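Kitchen shakedown thread, part two. Part one covered the sink and the drain. This one is small wares and the countertop oven for the Dosodholm unit. Notes in the order I took them. 1/

Constraints first. One work table, white top, no upper cabinets, one usable outlet on the right-hand wall. Everything that plugs in goes right. Everything that gets rinsed goes left, toward the sink. That settles most of the layout before you open a box. 2/

The oven is the small format with glass in the door. I wanted the larger one. Eliécer Carhuamaca measured the table and said no, and he had the tape in his hand, so small it is. 3/

Clearance: the manual wants 3 inches at the back and on both sides. I gave it 4 on the wall side. Whatever you do, don't park the plastic colander against the side panel. I have a warped one from the Figueroa unit that proves the point. 4/

Colander. Oval, perforated plastic, pale green. Oval beats round on a narrow table: turn the long axis front to back and you get a strip of work surface on either side. A round one of the same volume eats that strip. 5/

The holes are in rows and run small. Good for berries and rinsed rice. Slow for pasta - you end up tilting it over the sink and waiting. I timed a full pot at 17 seconds to stop streaming. The old steel one took 9. 6/

I'm keeping the plastic anyway. It weighs nothing, it doesn't ring when you set it down at 6 a.m., and it goes in the top rack. Pasta is maybe one night a week in that unit. 7/
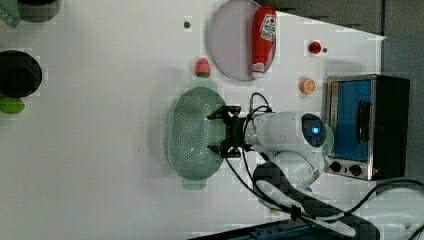 Layout check: plate at the back, green colander left of center, oven on the right.

Plate: round, lavender-gray, slightly darker rim. I was against colored plates until I tried to photograph food on white plates on a white table for the Pridau listing. You lose the edge completely. With a dark rim you can at least see where the plate stops. 8/

Ketchup goes on its side for now. Lying down, it needs something under it or it rolls, and a plate rim does the job. Long term it needs a slot in the fridge door, and the door shelf in that unit is too shallow for a bottle standing up. Open item. 9/

Fruit: a strawberry and an orange slice, out on the table. I use real portions when I test a layout. Empty tables always look big enough. Put out what one person would have for breakfast and you find out where the cutting board doesn't fit. 10/

The cutting board doesn't fit, by the way. Not flat, with the colander and the plate both out. Options: a smaller board, or a board that bridges the sink. I'm ordering the bridging one from Fleltis, 10 inches wide, and will report back. 11/

On the orange specifically: sliced citrus leaves a sticky ring on this tabletop if it sits through lunch. Wipes off with warm water, no cleaner needed. Tomato does nothing visible. Ketchup, left overnight on a scrap of the same top, left a faint shadow that took baking soda paste to lift. 12/

Oven door. It needs room to open and so do you. Before you commit to a position, open it all the way and walk a loaded tray in and out a couple of times. Do it cold. If your elbow hits anything, move the oven now and save yourself the burn. 13/

Crumb tray: check that you can pull it without lifting the oven. On the Figueroa unit it was blocked by the backsplash lip, so it got emptied twice a year, and the place smelled like it. 14/

Someone asked about rubber feet. Yes, use them. The factory feet on these are hard plastic and they creep on a smooth top every time the door shuts. Stick-on pads, one per corner, clean the spot with alcohol first. 15/

Still to do in May: fridge door shelf, bridging board, a hook for the colander. The hook has to hold it over the sink side or it drips on the outlet wall. Eliécer wants it on the end of the table. I think it'll catch people's hips. We'll try his first. 16/

Part three is storage jars and labels. If you have a lid that survives a dishwasher more than a year, tell me the make. 17/17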